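Two Pairs of Boots and a Bad Left Heel

Last updated: April

I bought my first pair of safety boots the way most people do, which is to say in a hurry, the night before a job started, from the only store still open. They were a size too big and had a steel toe like a soup can. I wore them for three years. My left heel has never really forgiven me.

So when I got the chance to spend the winter bothering people about work footwear, I said yes before the editor had finished the sentence. I've now tried on more boots than I'd like to admit, walked laps of other people's loading docks, and had one long argument about socks (I'll get to the socks!).

My first stop was Cukberg, a workwear store tucked behind a tire shop, where Korkor Ackah has been fitting boots for most of her working life. She made me take off both shoes and stand on a metal foot gauge. I told her I was a ten and a half. I was a ten and a half on the right and an eleven on the left, and apparently had been for a long time.

"Come back at four in the afternoon," she said. "Your feet are lying to you right now."

Feet swell over the course of a shift. Fit a boot at nine in the morning and by lunch you're lacing it differently and grumbling. I went back at four. She was right, and I was an eleven on both sides, near enough, with a thicker insole on the right.

She sold me a pair of Kasari lace-ups with a composite toe for 86 dollars, and talked me out of a pair that cost a good deal more. I liked the expensive ones. They had orange stitching. "You like them standing still," she said, and sent me up and down the stairs to the stockroom until I stopped liking them. 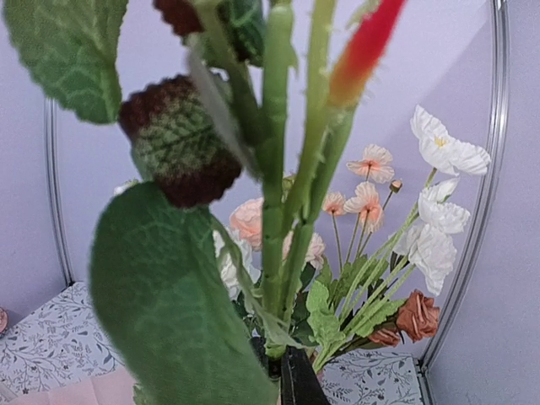 Steel or composite?

I must have asked this one of everybody. Darius Lazăr, whose family runs the Lazăr repair shop and who has resoled more work boots than anyone I know, is a steel man. He likes that steel toes are thinner, so the front of the boot doesn't look like a loaf of bread. He also likes that they don't cost much.

Tiruwork Tilahun, who drives a forklift in a cold storage warehouse, won't go near them. Steel gets cold and stays cold, she told me, and after an hour in the freezer aisle she can feel it through two pairs of socks. She wears composite and says she'd pay double for it. I spent twenty minutes in there with her in my old steel toes and I'm on her side now.

What both of them agreed on is that you should read the label inside the tongue before you fall in love with anything. The toe rating is there, and so is whatever the boot says about electrical hazard or puncture resistance. If your employer has a requirement, bring it with you written down. Korkor says people come in all the time saying they need "the safety kind" and she has to call their boss from the register.

Oh, and if something heavy lands on the toe, replace the boots. Even if they look fine. Darius won't resole a pair that's taken a real hit, and he's had people get pretty mad at him over it.

The long walk

My second pair was from Allon, pull-ons this time, and I gave the two brands as fair a trial as I could manage. One week on, one week off, all through a stretch of shifts at a lumberyard where Emilian Pop was kind enough to let me stack things badly. He keeps a step counter on his belt and swears he's done over 2000 steps before his first coffee. I borrowed it one morning and got 1266, and most of those were me walking back for stuff I'd forgotten.

The Allons were easier to get in and out of and I loved them for that. On flat concrete they were great. On the gravel at the back of the yard my heel slid up and down with every step and by the third day I had a blister the shape of Florida. The Kasaris took longer to break in - ten days, with some swearing - and after that I stopped noticing them, and I don't know what more you could want from a boot.
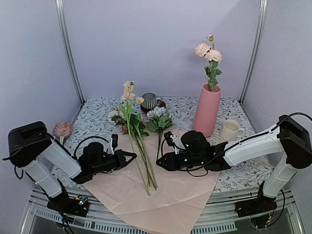
Pink wrapping paper laid over a printed sheet on the table.

About the socks

Driss Helmy works nights on a road crew and has opinions. Cotton is banned from his truck. He wears a wool blend to just above the boot collar, changes them at the midshift break, and keeps the spare pair in a sandwich bag in his lunch cooler. I laughed at the sandwich bag. Then I tried a fresh pair at hour six and went kind of quiet.

His other habit is pulling the insoles out every night and standing them up against the wall to dry. Don't put the boots by the heater, he says, it cracks the leather and lets the glue go. Newspaper stuffed in the toes is fine. I've been doing it since February and the hall closet smells a lot better.

My heel's about the same, if you're wondering. I've got a gel cup in there now and I see Korkor again in the spring, at four in the afternoon.

Related stories
Hard Hats: When to Let an Old One Go
Earplugs or Earmuffs? We Wore Both for a Month
Knee Pads for People Who Hate Knee Pads
Rain Gear That Survives a Full Shift
Letters: Your Worst Boot Stories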